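# Caltby's kitchen robot learns to ask itself a second question

Drivham, the Caltby firm that writes control software for robot arms, has put out a new release of its planner, Vurance. The headline feature is that the arm now hesitates. Investors may have hoped for something with more dash, but anyone who has watched a planner drive confidently through a butter dish will see the appeal.

The old version worked out a path once, at the start of the job, and stuck to it with the conviction of a man who doesn't need the map. Version 6 checks the plan again after the fingers have closed, this time counting whatever they are holding as part of the arm. A gripper with a spatula in it is a good deal longer than a gripper without one, and software has been slow to take this to heart.
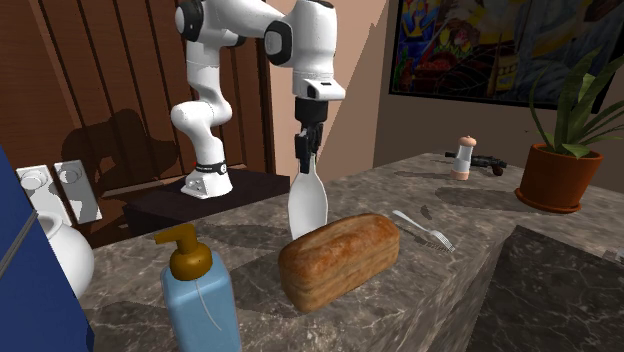
All of the testing so far has been done in simulation, in a set of make-believe kitchens where the marble never stains and the bread never goes off. Drivham says it ran 3,000 trials across 19 room layouts. Objects were shuffled between runs, with little regard for where a sensible household would keep them. The firm calls this "clutter sampling". Parents of teenagers will have their own name for it.

Planning is only half of the release. The other half is a perception module called Chraibi, which takes the view from the wrist camera and tries to decide where one object stops and the next begins. Crockery standing on its own gave it little trouble in the early builds. Crockery that overlaps was another matter, and glass was worse, as a depth estimate tends to go straight through it and settle happily on the worktop underneath.

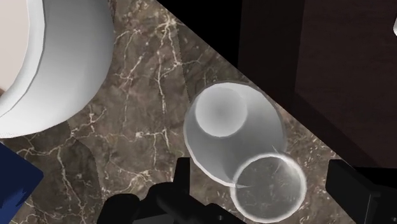

Chraibi's answer is to give up on the middle of a glass altogether and look for the rim. If it finds enough of a ring, it fits a circle, guesses a height and hands the planner a solid lump to steer round. If it doesn't, it reports that it isn't sure, and the arm backs off for another look. The release notes list this as "uncertainty-aware retreat", a phrase that could usefully be adopted in several other lines of work.

The price is time. Drivham admits that a careful run can take more than 20 seconds longer than the same job under the old planner, most of it spent thinking. A faster mode is included for those who want it, switched off by default and labelled "legacy confidence".

Vurance 6 is available to existing customers now, with Chraibi as an optional download. Trials on real arms are planned for October, in a real kitchen at the firm's Caltby office. Staff have been asked to take their mugs home first.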